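Filed under: Short Fiction / Flash

The Saltell Reading

Kerstin Kristiansen read the meter at Saltell on the first of June. It showed 3,706. The ledger, in her predecessor's hand, showed 2,000 for the same date.

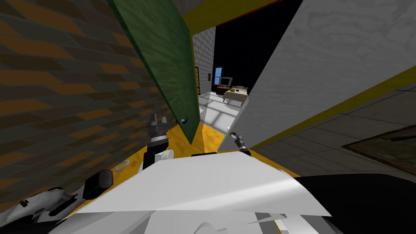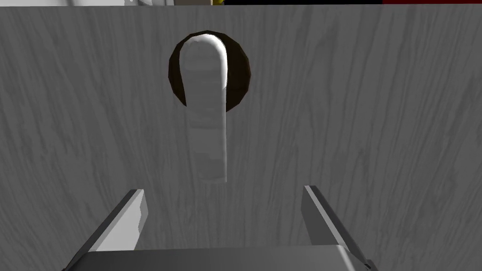 She checked the conversion table and then the seal. Both were in order. The difference could be explained by a leak, a theft or a second line, and the plans showed no second line.

She shut the main valve at noon and waited. By one the meter had advanced 675 units – the valve was still closed.

She entered the figure, initialed it and telephoned Vudavell.

"Which direction is it flowing?" the clerk asked.

She went back to look.

Contact | © Cumon Stories | Back to top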